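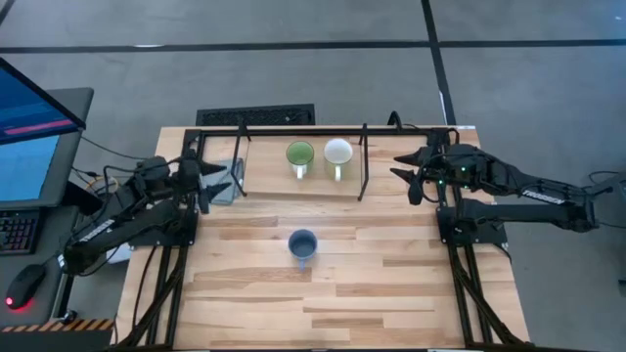
4.2 Keeping two rooms in time over household WiFi

I should own up to a bias before I get into the results. I came to this study as someone who had already spent far too many evenings walking between my kitchen and my lounge room, listening for the moment when the chorus in one stopped matching the chorus in the other. So when the Grollosel households started telling us that their streaming adapters "echoed", I knew exactly what they meant, and I had my own theory about the cause (bad router placement). It was mostly wrong, and I'll come to that.

The set-up was the same in all 172 homes. Each household got two Jukia adapters, which plug into whatever stereo or powered speaker people already own, and was asked to put them in different rooms and otherwise leave them alone. We didn't supply routers. I argued quite hard for this in the planning stage, against the advice of nearly everyone who has to clean data for a living. A study of home audio on a router chosen by researchers tells you about the router, and what I wanted to know was how these things behave on the box the internet provider posted out years ago, sitting behind the telly with a fern on it.

Each adapter kept a log of its playback clock, the depth of its buffer and the signal strength at its end. We defined the offset as the difference between the two playback clocks for the same audio sample, and we called a session "audible" if that offset went past 100 milliseconds at any point. I know this is generous. Plenty of listeners will pick up a much smaller gap, particularly on anything with a snare drum in it, and if both speakers can be heard from the hallway the tolerance shrinks again. I chose the looser line so that whatever we counted would be a fault in anyone's book.

Signal strength turned out to be a poor predictor. This annoyed me a fair bit! Homes with a weak signal at both adapters often stayed beautifully in step, even when the music dropped out completely, since a dropout on a Jukia forces both ends to refill and start again together. The homes that drifted were more often the ones with one strong adapter and one middling one. The middling adapter would lose a few packets, quietly stretch its buffer to cope, and never quite give the time back. Left running through a dinner party, the gap grew track by track until somebody noticed.

The second thing we found was that the source mattered more than I had allowed for. Streams from Zilix arrive with a timestamp on every block, and the adapters used it to pull themselves back into line at the start of each song. Audio sent across from a phone has no such marker in the version of the software we tested, so those sessions relied entirely on the two clocks agreeing with each other. Cheap clocks don't agree with each other for long. I'd suggest that anyone repeating this work separate the two kinds of session from day one – we had to go back and do it from the logs, and it was a miserable fortnight.

Partway through, in December, the Lysenko firmware came out for the adapters and a good number of households installed it without telling us, as you do. It changes how the buffer recovers after packet loss, shaving off the extra delay in tiny steps while the music plays. I had worried that people would hear those steps as a wobble in pitch, and in the interviews I asked about it in several different ways, trying not to put the idea in anyone's head. I got complaints about the status light, the length of the power lead and the colour of the casing, and none about pitch. We treat sessions before and after the update separately from here on, and all logs were frozen on 15 July 2018.

One more caution about the offset measure. It compares clocks inside the adapters and knows nothing of what comes after them. A modern television soundbar may add its own processing delay, and an old amplifier from the garage adds next to none, so a pair of adapters in perfect agreement can still sound dreadful to the person standing in the doorway. Section 4.4 sets the logged offsets beside what people told us they heard, and the match is rougher than I'd like.

Figure 2. Two black robot arms mounted on opposite sides of a light wooden tabletop, with a clear plastic tray lying flat on it.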